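Cell 3 back in use after gripper fault

The two-arm cell at Itlow is running again after a fault that kept it off for most of a fortnight. Several people have asked what happened, so this is the account from the automation group.

The fault showed up during a long run of the block and tray task. The arms had been set 2,000 cycles to get through without anyone touching them. At cycle 462 the right arm closed on a block, lifted it, and let go on the way to the tray. The controller logged the pick as good and carried on. It went on doing this, on and off, until Barış Dağdelen stopped the run at the end of his shift and went through the log. He found 237 cycles marked as complete where the block had never reached the tray.

No one was hurt and neither arm hit anything. The blocks are light and the arms were at reduced speed. It has still been entered as a safety matter, as the same controller software is used at Drarkholm, where the parts are heavier and people walk closer to the cell.

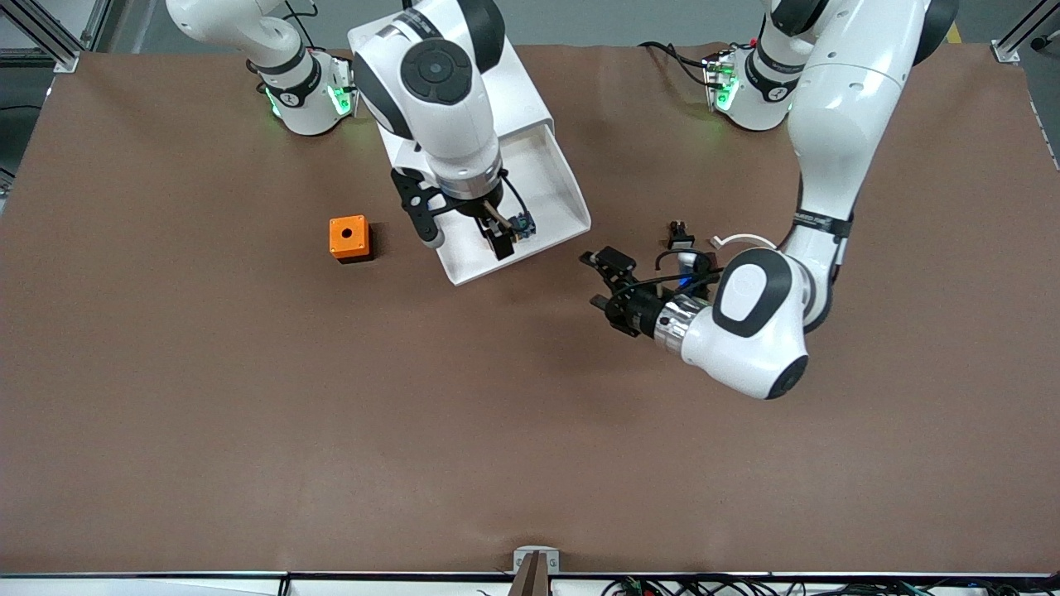
The cause was a cable. The thin lead at the right wrist had been tied too short when the gripper was last changed. Each time the wrist turned fully over, the lead was pulled at the connector and the signal from the fingers dropped out for a moment. The gripper took that as a reset and opened. By the time the arm was over the tray the signal was back, and the controller read the last stored value, which said "holding".

So there were two things to put right. The lead has been replaced with a longer one and given a proper loop, and the left arm has had the same done although it showed no damage. The software now stops the arm if the finger signal is lost at any point between pick and place. It will not restart until someone has been to the cell and pressed reset by hand. Plestula, who supplied the controller, have been sent the logs and have agreed to look at how the stored value is handled.

The change has been loaded at Itlow only. Drarkholm and Kırmızıgül will get it once the full run has been completed here with no lost signals. Until then, both sites should check the wrist leads at the start of each shift, with the arms powered down, and turn the wrist by hand only if the brake release procedure has been followed.

If you see an arm drop a part and carry on, press the stop and leave the part where it fell. Please don't reach in for it. Write down the cycle number from the screen and pass it to Barış.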